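Drelotier Forum > Shared cells > Rules and good practice
Two arms, one table -- what are your rules?

pelican_jog
Posted 2/16/18
Trying to write a one-page rule sheet for our two-arm sorting cell. Mice by color, three bins along the back, both arms on the same rail. Want to steal whatever you guys use. 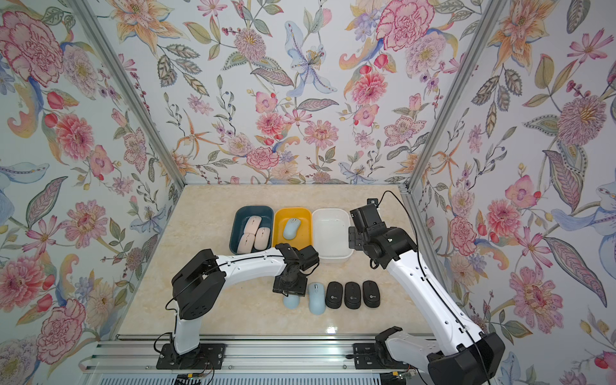 Draft rules, v2

1. One arm over the bins at a time. Other one waits or works the front row.
2. Speed cap 400 mm/s when both arms are moving.
3. Hands out until both arms are parked. Not one. Both.
4. Cable check before every run.
5. Log every stop, even dumb ones.

torquewrench602
1 is too strict. You'll lose half your throughput. Split the table down the middle, give each arm a side, done.

pelican_jog
Middle bin is the problem tho. Both arms need yellow.

handen_line2
We do it pelican's way at Handen. Slower, yes. Zero arm to arm contact in 32 shifts. Before that we had the split and they clipped each other on the shared bin -- twice.

torquewrench602
Then your lockout on the shared bin was bad. Not the split's fault.

mossy_dip
Where's the e-stop rule?? Should be number one. Reachable from both sides, tested daily. Also write down who is allowed to clear a fault, otherwise everbody does.

pelican_jog
Good catch, adding it. Who clears faults at your place?

mossy_dip
Shift lead only. Name on the sheet.

bennani_user
Add slack limits to 4. Loop at the wrist shouldn't be able to reach the other arm at full strech. "Cable check" means nothing to a new person.

torquewrench602
ok agree with that one. Still think 1 is overkill. Lock the yellow bin only and post your cycle times after

pelican_jog
Fine, will try both ways and post numbers. v3 tonight if I get time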